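February, notebook, equipment planning for the spring purchase

Morning, before the others came. I write down where we are with the budget so that Gopinath Panicker can check my numbers and I do not have to explain everything two times.

We want to go from the present hand-held grippers to more sets, and later one more arm. The money we have for this half of the year is 4,000, everything included: grippers, spare parts, power, table objects, shipping. The arm is not in this amount. The arm goes to a separate request and I do not touch it here.

Quotations received until now:

Vollwood: gripper set, complete with mount, 478 each. Delivery is extra and they did not write how much. I asked again.
Drakholm: cheaper for one piece, but the finger pads are sold apart and the minimum order for pads is 200. We will never use 200 pads. I asked if they can split the box with another customer. No answer yet.
Iyer: only the charging station and the cables. Their price is fair, but the offer is valid only until the end of the month.

If we take 5 sets from Vollwood it makes 2,390. This leaves 1,610 for all the other things. I think it is enough, but only if the delivery is not a surprise. Last year the delivery was a surprise.

Gopinath prefers to buy fewer sets and keep more spare fingers. His argument is that a set without good pads is standing in the cupboard, and we have already paid for it. I agree on half. For the pads I would like first to know how long one pair lives with us. We do not have this in writing anywhere, so from now on please put the change of pads in this book, with the hour when you did it.

Task for this week is the power strips with the white cables, at the long white table.
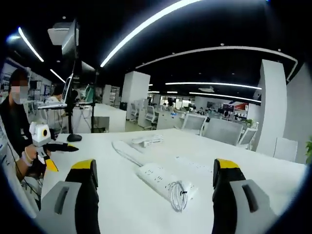 The objects need their own line in the budget. Until now we took them from the office supply, and each time somebody needs them back. I propose to buy a box of strips of different length and mark them as ours. Also a few with the cable of another color, because white cable on white table is a hard case and I do not want that all our data is the hard case. Wamum sells such strips in mixed boxes. I did not ask the price for the mixed box yet, only for single pieces, and the single price is too high for what it is.

Small things which are easy to forget in the order:

Cable ties which open again. The ones for one time only are finished very quickly when we coil and uncoil all day.
Second charger, so that two people do not wait for the same one.
Wrist strap in bigger size. Two of us asked.
Labels for the left and the right finger. After cleaning they were exchanged last month, and we lost an afternoon with calibration.
A case with foam for transport. Vollwood has one, but I think any hard case will do if we cut the foam ourselves.

Question to discuss: do we need one more table? My opinion is no. A darker cover for the present table costs very little and gives us a second background. If we take the cover, it must be matte, and it must not slide when a finger pushes on it. I will bring a piece of cloth from home for a first try before we spend anything.

Afternoon, 15:40. Gopinath read the first part and corrected me: the charging station from Iyer has place for four units only, and I planned it for 5. So either two stations or one set is always charging on the desk. For the moment I keep one station in the plan and write the second as "if money stays."

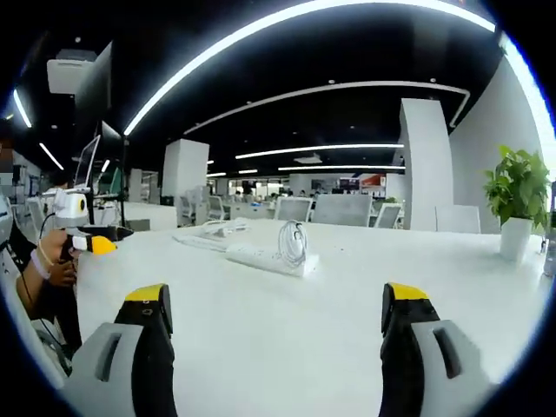
Manipulation Data Team, Equipment and Planning

He also asks to keep a reserve. I put 200 as reserve, not to be used for objects. With this the table budget becomes smaller and the foam case maybe goes to the next half.

Order of buying, as we agreed now:

First the Iyer station, because of the date on the offer. Then two sets from Vollwood, and the other three only after we used the first two for a full week. If they refuse the same price for the second part, I come back to Drakholm and ask for the pads again. Objects from Wamum at the end.

Open: delivery cost Vollwood. Minimum order Drakholm. Price of the mixed box. Who signs when I am on leave.

I will copy the table of costs on the next page when Vollwood answers.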